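Pesquisar no site
Digite o que procura

Sultana abre as portas em setembro: uma cozinha de bairro para aprender a comer sem pressa

Tempo de leitura: 4 minutos

Parngate, 1/24/23

Olá a todos! Escrevo este comunicado eu mesma, Nusrat Bepari, porque a agência que nos ia ajudar queria usar a palavra "experiência" quatro vezes no primeiro parágrafo e eu não aguentei. Portanto, cá vai a notícia, contada à minha maneira: a Sultana, a escola de cozinha que andamos a preparar há tanto tempo, vai abrir em setembro no antigo armazém de sementes da rua Husberg, em Parngate. Temos chaves, temos licença e temos (finalmente!) água quente.

A ideia nasceu à mesa da minha sócia, a Parveen Saha, numa noite em que tentávamos fazer arroz para gente a mais com uma panela a menos. Discutimos sobre o sal, queimámos o fundo, comemos tudo na mesma e às tantas a Parveen disse que o que lhe fazia falta em Parngate era um sítio onde se pudesse cozinhar com os vizinhos sem ter de ser convidado por alguém. Eu tinha acabado de sair do meu emprego na contabilidade de uma transportadora e andava com tempo livre e muitas opiniões. O resto foi papelada – muita papelada.

O espaço tem 730 metros quadrados, contando com o pátio das traseiras, e vai ficar dividido entre a cozinha grande, uma sala de refeições com mesas corridas, uma sala mais pequena para os miúdos e uma despensa que é o meu orgulho pessoal. As obras estão entregues ao Sławomir Grabowska, que já tinha recuperado a padaria ao fundo da rua e que nos convenceu a manter o chão de tijolo original. Eu queria mosaico. Perdi, e hoje agradeço-lhe, embora ele não precise de saber.

O que vamos ter, então? De manhã, aulas de base para adultos: caldos, leguminosas, massas, pão simples, aproveitamento de sobras. À tarde, as oficinas para crianças a partir dos quatro anos. Ao fim do dia, a cozinha fica aberta a quem quiser reservar uma bancada e fazer o seu próprio jantar, sozinho ou com amigos. As turmas de adultos têm 29 lugares e as inscrições pagam-se ao mês, sem fidelização nem joia de entrada (detesto joias de entrada, sempre detestei).

O programa das manhãs foi desenhado pelo Sunil Samarakoon, que cozinhou anos a fio em cantinas escolares e que tem ideias muito firmes sobre lentilhas. Pedi-lhe uma frase para este comunicado e ele mandou-me um recado de voz enorme, do qual aproveito isto: "As pessoas acham que não sabem cozinhar, e depois vemo-las a temperar uma sopa e sabem perfeitamente. Falta-lhes é treino e alguém ao lado que não se assuste." Fica registado, Sunil. A parte sobre a tua ex-chefe cortei.

As tardes dos mais novos são a minha parte preferida e também a que me tira mais o sono. Os primeiros meses vão ser de cozinha a brincar: reconhecer alimentos, pôr a mesa, inventar receitas impossíveis, provar um bocadinho de coisas verdadeiras no fim. Facas, só de manteiga e só para os mais crescidos. O Ashraful Debnath, educador de infância e pai de gémeos, vai conduzir estas sessões e anda já a preparar as histórias que servem de ponto de partida a cada tarde – há uma sobre uma couve que não queria ser sopa, e aviso já que acaba bem para toda a gente menos para a couve.

Quanto ao dinheiro, que é sempre a pergunta seguinte: a Sultana arranca com as nossas poupanças, um empréstimo bancário e a campanha de pré-inscrições do outono passado, em que 651 pessoas compraram uma aula sem sequer haver paredes pintadas. Seiscentas e cinquenta e uma! Ainda me custa a acreditar. Quem comprou vai receber a marcação por correio eletrónico antes de abrirmos as vagas ao público em geral. O contrato de arrendamento vai até 2040, por isso contem connosco por uns bons anos.
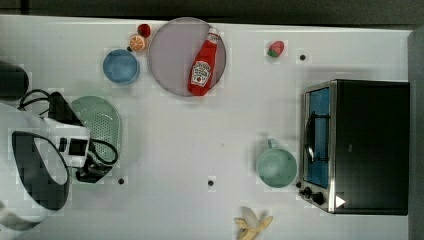 As crianças precisam de já saber alguma coisa de cozinha para se inscreverem?

Basta terem quatro anos feitos e vontade de participar. As oficinas começam do zero, e quem já ajuda em casa entra na mesma turma que os outros.

Os legumes e as ervas vêm, sempre que a estação deixar, da Stumwood, uma pequena horta a norte da vila com quem fechámos acordo este mês. Entregam de manhã cedo, em caixas que voltam para trás, e o que sobrar das aulas vai para a mesa comum do jantar. Quem tiver alergias ou restrições deve indicá-las na ficha de inscrição, e nós ajustamos as receitas da turma. Para as crianças pedimos essa ficha assinada por um adulto, sem exceções.

Vamos ainda fazer uma tarde de portas abertas antes do arranque, com chá, pão acabado de fazer e o Sławomir a mostrar o tal chão a quem quiser ouvir (é uma conversa longa, levem cadeira). A data será afixada na porta e enviada a quem estiver na nossa lista. Aos jornalistas que queiram visitar a obra mais cedo: escrevam-me ou passem pela rua Husberg à hora de almoço, costumo lá estar com a Parveen a discutir prateleiras. Há botas de borracha para emprestar, números grandes e pequenos.

Contacto para a imprensa: Nusrat Bepari, Sultana, rua Husberg, Parngate

Notícias recentes
Sultana procura ajudante de cozinha para as manhãs
Pré-inscrições: como usar o seu vale de aula
Stumwood: o que a horta nos vai trazer no outono
O chão de tijolo da rua Husberg, contado por quem o recuperou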